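2018-10-13

Mower budget, second pass. Faisal wants a number he can put in the April order, so I spent the morning in the shop with the quotes and the simulator open side by side. Notes below so Waqas can check my math before it goes anywhere.

What we have to choose between is the same as last week. Drurnulex will sell us a bare drive base with wheel motors and a battery, no deck and no sensors. Tidach sells a finished mower with a closed controller. The Tidach unit is less work and we could have it cutting the week it arrives, but we can't get at the wheel odometry without their service cable, and they haven't answered me on whether the cable comes with it or costs extra. Sent them a second email.

Ceiling for the whole thing is $4000, including shipping and a spare battery. That rules out buying one of each, which was Waqas's first idea. It also rules out the better of the two Satti range sensors unless we go with the bare base and build the deck ourselves.

Most of the argument is about sensing, so I used the big yard in the sim to look at what the machine has to deal with. Flat lawn, fence across the back, trees scattered about with plenty of open grass in front. I think it is a fair match for the kind of customer yard we keep talking about, maybe a little generous on space.

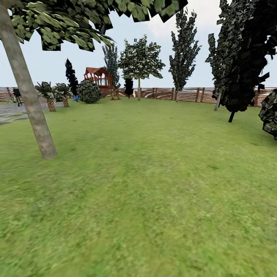

Sim yard, looking toward the back fence. Palms and shrub left of center, playhouse behind.

Things I want from this before we spend money:

The fence is easy. A long straight edge like that will show up on the cheap Satti sensor, and even a bumper would handle it at mowing speed. No reason to pay for range we don't use.

Trunks are harder. The thick palm trunks should be fine. The thin straight ones near the fence worry me more, and the cheap sensor has wide gaps between beams. I need to run it with the beam spacing from the data sheet instead of the default, which is much too fine. To do on Monday.

The playhouse is the real problem. It stands on legs with the deck up above, so a sensor mounted low sees the legs and calls everything between them open lawn. That may be all right if the mower fits under. If the deck is lower than the top of our housing, we hit it. I'd like a forward bumper in the budget no matter which base we pick. Clekeck has one for $40 that bolts on with two brackets, and we can make the brackets.

Small things left on the grass. There is a little blue object by the shrub that I never noticed until I was looking at the yard for this. Neither range sensor will see something that low at the mounting height we drew. A camera would, but a camera means a bigger computer board and I have no line for that. Leaving it out for now. Faisal should know it is left out.

Paved area on the left: need to know if the blades stop when it rolls off the grass. Tidach says theirs do. On the Drurnulex base that is our code and our liability, so add time for testing.

On time, Waqas figured 19 shop days to get the bare base cutting safely. I came up with 19 too, working from the old cart project, which surprised me as we split the work up differently. I had more for wiring and he had more for the deck. Neither of us included the blade guard, so the real figure is higher.

Where I am at the end of today: leaning toward the Drurnulex base, cheap Satti sensor, Clekeck bumper, spare battery. It comes in under the ceiling if shipping is what they quoted in the first email. If shipping goes up I would drop the spare battery before the bumper. Faisal leans the other way and would sooner pay for the Tidach and have something to show people early. He has a point about the demo. My trouble with it is still the closed controller, and we would be buying a second machine next year to do the work we want to do now.

Open:
Tidach – service cable, included or not, and the price.
Drurnulex – does the shipping quote hold until April, and is the charger in the box.
Satti – ask for a loaner of the cheap sensor.
Waqas – measure the housing height off the drawing so I can set it in the sim and drive it at the playhouse.
Me – beam spacing run, then update the sheet and send it to Faisal.

Sheet is on the shared drive in the mower folder. The old one with the two-machine plan is still there too, don't use it.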